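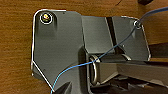

Thin wire that won't lie straight, and working on a good table

skultetti_sutrisno wrote:
I am wiring the lights in a dolls' house and doing all of it on our dining table, as the shed has no heating. Two problems. The wire I have is thin and blue and will not lie straight. It has little bends all the way along, and when I try to run it down a wall groove it lifts out again before the glue grabs. The second problem is the table. It is a warm brown with fine grain and a few darker streaks, and I would like it to stay that way. I have a roll of brown paper on it at night but it slides about when I am working.

How do other people straighten wire, and what do you put on the table?

Sutrisno

haslam_declan wrote:
Stretch it. Clamp one end, hold the other in pliers with a bit of cloth round the jaws and pull until you feel it give very slightly. It comes out dead straight. I did every room of a Haslam terrace that way, 103 separate lengths, and threw away two.

For the table, a cutting mat. Brown paper is no use against a soldering iron.

analyn_m wrote:
I would not stretch it if it is stranded. You can thin the strands inside and you won't see it through the covering. Then one lamp flickers and you are taking a ceiling down in December to find out which one. Do you know if yours is solid or stranded?

haslam_declan wrote:
I said very slightly. I have never had a failure from it.

analyn_m wrote:
You may have been using solid core. I had three go on one landing.

skultetti_sutrisno wrote:
I cut the end and looked with a magnifier and it is stranded. It came in a bag from a clear-out, so there is no label to go by. You can see the sort of bends I mean.
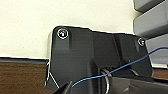
The blue wire, slack and a bit wavy.

stamatia_v wrote:
Those bends are nothing to worry about. I would be more careful if there were sharp kinks, where it has folded back on itself. With soft bends I hold one end down and draw the wire between finger and thumb a few times. A bit of dry cloth helps if your fingers drag. Do it in the same direction each time.

I also cut my lengths the evening before and tape them at both ends to a strip of card. They behave better the next day. I use strips 50 cm long, and anything longer than that I do in place.

analyn_m wrote:
Agree with Stamatia. I would add that you should leave some slack at the fitting end. People pull it tight because it looks neat, and then there is nothing to work with when a bulb holder has to come out. I leave 20 mm behind each one, tucked up into the ceiling space.

son_kim wrote:
Slack in the ceiling is fine, slack in the wall groove is the problem he is asking about. I tack mine with a dot of glue every few centimetres and hold it with masking tape until it sets. Low-tack tape, or it lifts the wallpaper. Then fill over the top.

Colour is worth thinking about too. Blue shows through thin paper. I had to put a second layer of lining on a white bedroom.

haslam_declan wrote:
Or run it on the outside of the wall and under the cladding, then the colour doesn't matter and you can get at it. I stopped cutting grooves years ago.

son_kim wrote:
Not possible on a Kivport front, the brick sheet is bonded on. Which house is it, Sutrisno?

skultetti_sutrisno wrote:
A Wemis, the four-room one. The back comes off but the sides don't. I think I will keep the grooves on the ground floor, as I have already cut them, and go outside for the upper rooms.

Tried the finger and thumb method on a spare length and it is much better. Not perfectly straight but it stays in the groove with tape over it.

stamatia_v wrote:
Good. On the table, a cutting mat can mark a waxed finish if it is left down for weeks. Put an old cotton sheet under it, folded once. It also stops the mat sliding. Lift it all off at the end of the day.

haslam_declan wrote:
Mine has been on the same table since we moved in and there is no mark.

stamatia_v wrote:
Is yours waxed?

haslam_declan wrote:
Varnished.

skultetti_sutrisno wrote:
Ours is oiled, I think, it was my aunt's. I will use the sheet. Next job is the hall light and then I need to ask about transformers, but I will start another thread for that.

Thread last updated 4 September 2018

Contact the moderators | Copyright remains with individual posters | Back to top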